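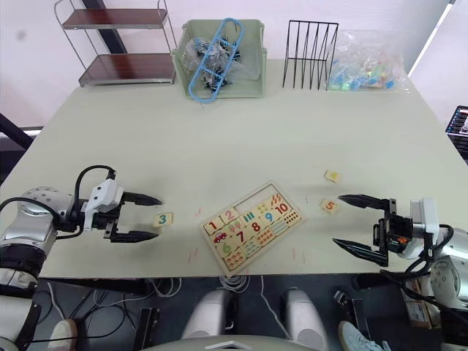

A wooden number tile with a blue 3.

Home | News | Take part | Library | Contact

Families wanted for the Torascombe Counting Year

Do you have a child aged three to six? Do you play games with them, or wish you did it more often, or live in a house where someone insists on counting every stair out loud? Then please come and join us!

The Torascombe Counting Year is a project on how families use numbers at home, in the ordinary run of things - laying the table, sharing out grapes, waiting for the bus, arguing over whose turn it is. We are looking for up to 200 families in Torascombe, Faldale and the villages in between to play number games with us for a year and tell us how it goes.

We ran a smaller version last year in Faldale and loved it. Parents sent us 596 diary entries between them, and they were a joy to read. One little boy spent most of a month refusing to eat anything that didn't come in fours. A grandmother taught her granddaughter dominoes and was beaten at it before Easter. We learned a great deal from those diaries, mostly about the games we thought were brilliant and that children found deadly dull, and the new set of games is much better for it.

What you would be doing

Every month you get a bag of games from one of our lending shelves (there is one in Torascombe library and one at the Kincaid Centre in Faldale). Each bag has two or three games in it with a card of simple rules. Some use dice or dominoes, some use number tiles, and a few need nothing but your own fingers and whatever is in the kitchen drawer. You play when it suits you. We'd love it if you managed ten minutes, a few times a week, but we have children ourselves and we know what teatime is like.

Once a fortnight you fill in a short diary, on paper or on your phone. Tell us what you played, what your child said, where it went wrong. Spelling doesn't matter and neither does length. "Threw the dice behind the sofa, will try again" is a perfectly good entry and we have several like it.

You'd also come to three play mornings over the year. There's toast and fruit, plenty of floor space, and the chance to swap ideas with other families. Ilaria Cocco runs these, and she has the finest collection of counting songs you'll ever hear, in four languages, with actions. Brothers and sisters are very welcome, babies included.

Who can take part

Any family with a child who is three, four or five on the day you join. Your child may turn six during the year, that's fine. Grandparents, foster carers, childminders and older cousins can be the main grown-up if that is how things work in your home.

You do not need to be good at maths. We would especially like to hear from people who hated it at school! Waraporn Mahawong, who wrote most of the rule cards, failed her own maths exam twice and is very open about it.

You don't need to speak English at home either. The cards come in Thai, Polish, Welsh and Italian as well as English, and if you need another language ask us and we will do our best. Counting in whichever language your family uses is exactly what we want. Some of the nicest entries from Faldale were about children mixing two languages halfway to ten.

Children who find numbers tricky, or who don't talk much yet, or who have a hearing or sight loss are all warmly invited. We have large-print cards and tiles you can feel with your fingertips, and Embla Lindholm can visit you at home to talk through what might suit your child best.

What you get

The loan of all the games, and you keep your favourite bag at the end. Each family also receives 400 pounds in shopping vouchers over the year, paid in four equal parts. Bus fares to the play mornings are paid back on the day - bring your tickets. And you'll be invited to the summer party in Torascombe, where last time the giant snakes and ladders went on so long that we had to finish it by torchlight.

What we do with your diary

We read every entry. We take out names and anything that would show who you are, and then we look for patterns: which games get played again, which get left in the bag, what children do with a number once they have got hold of it. Your child is not tested at any point, and there are no scores. You can stop whenever you like without telling us why, and you keep any vouchers you have had so far.

The findings go into a free booklet for nurseries and parents, put together by Rattana Ratanaporn. Everyone who takes part gets a copy first.

How to join

Pick up a form from either lending shelf, or ask at the library desk for one to be posted to you. It has 7 questions and takes a few minutes. If you'd like to talk to a person first, leave your number at the desk and Charoen Chantharasri will ring you back. He is happy to call in the evening once the children are in bed.

Forms were first put out on 08/12/2025 and we will keep taking them until all the places are gone. If you've been thinking of it for your sister or the family next door, pass this on to them too. Friends who want to be in the same play morning should write each other's names on the back of the form and we'll put you together.

We can't wait to meet you all, and to find out what your children make of the new dice game. Ours have already changed the rules.

Share this page
14 shares | 3 comments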